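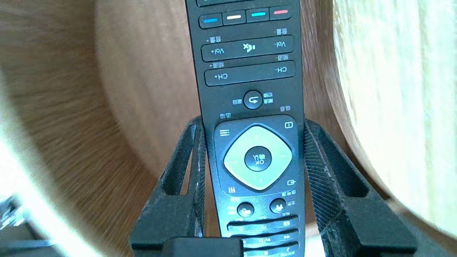
Figure 2. Wrist camera view during a remote control episode. The handset is held between the two fingers with its printed labels inverted.

3.2 Collection of demonstrations

All demonstrations were recorded by teleoperation on the Nusham arm, with the operator seated beside the work surface. The full set holds 3521 episodes, gathered by five operators between April and June. Each episode starts with the gripper open above the work area and ends when the operator presses the foot switch. Joint positions, finger opening and the wrist camera stream are stored against a common clock. Episodes in which the clock drifted were removed before labelling.

Household handsets were included as a separate object group. They are long, narrow and mostly dark, and they offer little contrast against black fingers. In the view of Figure 2 the strongest visual cues are the pale diamond-shaped directional pad, the white printing on the volume and channel rockers and the coloured stripes on the row of four keys. The lowest keys are partly hidden by the gripper base, and both ends of the handset lie outside the image. A policy that depends on seeing the whole outline of the object will therefore have little to work with once the grasp is closed.

Operators were told to grasp the handset by its long sides and were given no rule about which end should point towards the wrist. Both orientations are present in the set. We did not rotate images to bring the lettering upright, as this would break the link between image axes and the commanded motion of the wrist. The orientation is stored as a label instead, entered by hand after recording. Labels were assigned by Lejla Nikolaidis and checked by Milan Vandenberghe. Where the two disagreed, the episode was kept for training but left out of the orientation test.

Printed text was treated as texture. The handset in Figure 2 carries both English and Chinese characters, and no attempt was made to read either. In early trials with the Juhl encoder, a text recognition branch added to the running time and gave no gain in grasp success – it was dropped from all later runs.

Lighting was left uncontrolled. Strong light falls across part of the work area in some episodes and washes out one side of the image, as at the far left of Figure 2. Exposure was fixed at the start of each session and not changed between episodes. We kept the overexposed recordings, and the only image filter applied was a check for dropped images. The effect of this choice on the handset group is examined in Section 5, together with the results for the Delis cups.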